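Chapter 6
Where Things Live: Storage and the Working Day

I once spent most of an August looking for a stapler. I was twenty-three, I'd just started in the records office at Pendent, and the stapler belonged to a woman named Védís Thygesen, who had lent it to me on my first morning and wanted it back (she asked every day, very politely, which made it so much worse). It turned up in a drawer marked ENVELOPES, LARGE. I had put it there myself!

I'm telling you this because you probably think of storage as the dull part of office management. I did too. Then I started paying attention to how people spend their hours, and I couldn't stop seeing it. Somebody gets up, opens a drawer, shuts it, opens the one below, goes to ask a coworker, and comes back having forgotten what the question was. Multiply that by an office of 200 people and you've got a real cost, even if it never shows up on a budget line.

In Chapter 5 we looked at how paper and supplies come into an office. Now we get to where they go once they're inside, and who decides. We'll start with the humble drawer and work our way up to the shared stockroom.

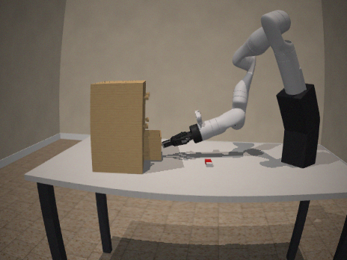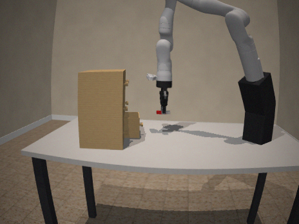 Figure 6.1 (two views). A wooden cabinet and a small red and white block, with a white-topped table as the work surface.

The case we'll keep coming back to is Tetteh, a mid-sized printing supplier where Seidu Addo ran the front office. When Seidu arrived, the stock list had 3,849 items on it and the labels had been written by at least four different people, one of whom used only initials. He didn't buy a single new shelf. He spent his first weeks just watching which drawers got opened, and he kept a tally on the back of an old calendar. Some 20 items made up most of the trips. I love that tally, and you'll find a copy of it in the exercises.

Before you read on, try something. Pick one drawer you use a lot, at home or at work, and write down everything you think is in it. Don't peek. Then open it and compare. Keep both lists, as we'll need them in Section 6.2.

Key terms for this chapter: point of use, home location, overflow stock, shared drawer, label drift.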